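**Tree wallpaper in a small room – yes or no?**

**plusetti88:** Papering the craft nook this week and I'm so excited! Big trees, pink leaves, the works. Talk me out of it?

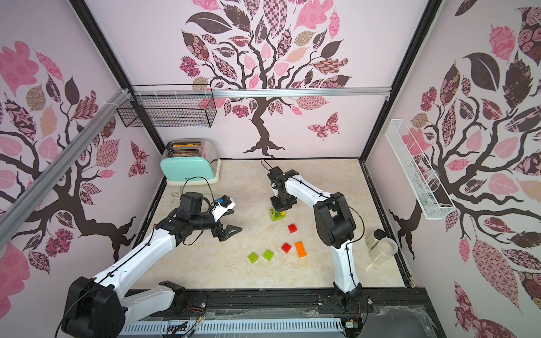

**revlow_30:** Wallpaper that busy needs a quiet floor. Beige marble pattern works great under those pink and mauve leaves, and the butterflies are so sweet – do it!

**clotier:** Disagree. One wall, tops. Three gets tiring.

**plusetti88:** Three it is, sorry clotier! Ordering 30 feet tonight.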